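Motion blur in the Weldu set: what I kept and what I threw out

Notes on the second batch of simulated demonstrations for Primik, recorded in February. 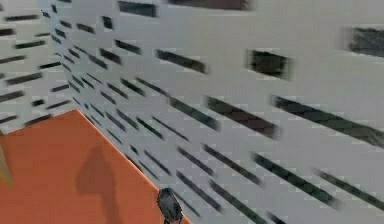
Camera view from the simulated room, mid-swing. Gripper at the bottom, slotted grey wall smeared behind it.

The first batch was recorded with blur switched off in the renderer. Every still was sharp, and the policy trained on it did well in the simulator and badly everywhere else. It would approach a target, turn the camera quickly, and then hesitate for several steps as though it had lost its place. The obvious suspicion was that it had never been shown what a fast turn looks like. For the second batch I switched blur on and recorded everything again.

The set is called Weldu, for no good reason. It holds 489 episodes. Each one is a single attempt at reaching a target in the room, driven by me with a hand controller, with the camera image, the joint positions and the commanded motion stored at every step. Drunano is the recording tool I wrote for this. It does very little: it starts on a button press, stops on another, and refuses to save an episode if the timestamps on the images and the joints have drifted apart. That last check is the only part I would recommend copying.

The room is plain on purpose. Orange floor, pale grey walls, dark slots repeated in staggered rows. I chose the slots because they give the network something to measure motion against. A blank wall looks the same whether the camera is turning or not. A slotted wall smears in a definite direction, and the smear is usable information if the training data contains enough of it.

It also causes trouble. Repeated slots look alike, and during a turn one stretch of wall is easily mistaken for another. The corner between two walls helps less than I expected, as it is a faint line at the best of times. The edge between floor and wall is much better. It is a strong change of colour and stays readable when the slots have gone to streaks. I have since lowered the starting height of the camera slightly so that more of that edge is in view.

Sorting took longer than recording. My first rule was to drop any episode where blur exceeded a threshold for more than 8 steps in a row. That removed 169 episodes, and when I went back through them most were perfectly good attempts with one quick turn in the middle. Throwing those away would have put me back where the first batch left me. The rule now looks at the commanded motion as well. If the blur matches a turn I asked for, the episode stays. If the image is smeared and the commands say the arm should be nearly still, something has gone wrong in the recording and the episode goes.

Under the new rule 43 episodes were dropped. Most of them came from one long sitting late in the evening, when the simulator was running slower than real time and I was overcorrecting on the controller. I should have stopped earlier -- the tool now prints the simulation rate next to the episode number.

Two other changes worth writing down. Image compression is set lower than before, because on fast turns the blocky artefacts gathered around the dark slots and I did not want the network learning those. The files are larger and loading is slower. I have also kept the shadows on. They cost rendering time, and I have no evidence yet that they help, but the floor looks wrong without them and I would prefer to remove them later as a separate test.

Training on the cleaned set is running under Simon, the older of my two machines, and will take a few nights. The comparison will use the same targets and starting poses as the first batch, with blur on in both cases. Still to do: a short set of very slow episodes, and a fix for the controller dead zone, which is too wide on the left stick.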